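In Praise of the Open Bin

I want to make a case for the open plastic bin. No lid, no label, no clever dividers, no drawer that slides out of another drawer. A plain rectangular tub with its mouth open to the world. I have been sorting things for a living, and then for pleasure, for most of my adult life, and I am more excited about open bins now than I was when I started.

My first real job was in the returns room at Prindwood, where they sent back the garden parts that people had ordered by mistake or in a temper. Hose ends, brackets, brass fittings, little bags of washers. Everything came down a belt and you stood at the side and picked. The room had lidded crates when I arrived, stacked very handsomely along the wall, and we hated them. You had a fitting in one hand and you needed the other hand for the lid, and by the time you had the lid up the next three fittings had gone past you. So people cheated. They made a heap on the floor, and at the end of the shift somebody had to sort the heap.

Then Zdislava Čierny took over the room. She threw out nothing. She simply stopped putting the lids back on! The next morning we came in and there were open bins at arm's length behind the belt, a blue one for keep and a pink one for scrap, and I swear the whole place breathed out. You picked, you turned your wrist, you let go. I was nineteen and I thought it was the most beautiful thing I had ever been part of. I still sort of think so.

Color is the other half of it. I know there are people who love a label maker, and I have been to their houses and they are lovely people, but a label has to be read and a color only has to be noticed. Blue over there, pink over here. Your hand learns it in a morning. A child can learn it faster than that, as my nephew proved with a set of building bricks and 37 toy animals (all the animals went in the pink one, for reasons he would not discuss).

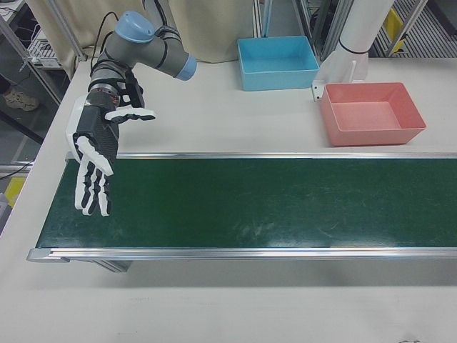

And please, only two bins to begin with. This is where I lose friends. Everyone who gets keen on sorting wants nine categories by the end of the first afternoon. I did it myself in November, when I finally took on the cellar at the house on Gallatberg, which had belonged to my great-uncle and which held, among other things, a crate marked Šťastný with 1122 screws in it. I counted them because I am that sort of person. I set out nine tubs along the wall, by length and by head, and I stood there holding a screw like a man who has forgotten his own phone number. Was it long? It was longish. After an hour I put seven of the tubs away, called one bin "good" and the other bin "rusty," and was finished before supper.

You can always sort again. That is the part the nine-tub people miss, and I say it with love. A rough first pass is fast and cheerful, and once it's done you have half as much in front of you and it's all of one kind. Then, if you really must, go on to lengths.

The surface matters too, more than I used to think. A big white tabletop is worth any amount of cleverness underneath it. At Prindwood the belt was green and the tables were white, and small brass things showed up on both as if somebody had turned a light on. At Gallatberg I started on my great-uncle's bench, which was the exact brown of a rusty screw, and I couldn't see a thing. I laid an old white door over two sawhorses and the job went twice as well. Leave plenty of it bare. The temptation is to fill a clean table with helpful equipment, a lamp and a tray and a mug and a radio, and then you are sorting in the gap between the mug and the radio.

I'll admit the open bin has enemies. Dust is one. Cats are another, and ours considers anything with four sides to be hers. A reader of my column in the Trirach newsletter wrote to tell me that open bins look untidy, and she has a point if you are thinking of a living room. Fine, put a lid on it when the work is over. Lids are for storage and I've nothing against storage. My quarrel is with people who buy the lid first, snap it on, admire it, and then wonder why the stuff piles up on top.

An empty open bin is an invitation — it's ready before you are. I've got a pair of them out on the door right now, waiting for the last of the cellar, which is mostly keys. I have no idea what any of them open. I can't wait to get started.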